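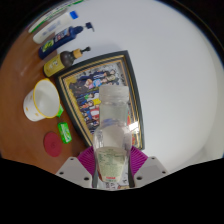

Empty, with the lid off, label still on.

Home | What's On | Get Involved | Shop News | Contact

3 min read

Come and spend your Saturdays with me at the Osham refill shop

I'm looking for two people to join me at the Serrano Street counter from May, and if you've ever stood in your kitchen wondering what to do with one more empty bottle, you may be my kind of person!

A bit about us first. Osham Refill is a small shop (very small, you can touch both walls if you have long arms) where people bring their own containers and fill them with dish soap, shampoo, oats, lentils, olive oil, whatever they need that week. I opened it with a loan and a borrowed scale, and we now have 521 regulars on the books. Some of them come for the soap and some of them come for the gossip, and I'm fine with either.

The job is Saturday work, 9 to 4, with a paid lunch and the odd weekday if you want it. You'd be weighing containers, filling them, ringing people up, wiping down the taps (the honey one is a menace, I'm sorry in advance) and chatting with whoever walks in. Every other week one of us takes the van over to the Clulumside market, and that's an early start, but you get breakfast out of it and the drive along the river is lovely.

You don't need shop experience. I'd much prefer someone who's friendly before 10 a.m. and doesn't mind being asked the same thing over and over. You do need to be able to lift a full drum of laundry liquid onto the low shelf with a second person helping, and you need to be 18 or over for the van insurance. If you speak Spanish or Polish, please tell me, it would be a huge help with some of our older customers.

Pay is the same hourly rate I pay myself, and I'll tell you the number when you call. You also get 3 free refills a month and staff discount on everything except the Pridura coffee, where there's barely any margin to share.

To apply, send me a few lines about yourself, or just come in and say hi. A resume is fine but I won't be grading it. Tell me which Saturdays you already know you can't do, and what you'd put in the window if it was up to you. I'm reading everything that reaches me by Thu 31 March and I'll answer every single one, even if it takes me a while.

The shop is at 63 Serrano Street, blue door, next to the shoe repair place. Bikes can go in the yard. If the door's locked I'm out back with the drums, so knock loudly!

Get our shop news by email once a month. Unsubscribe any time.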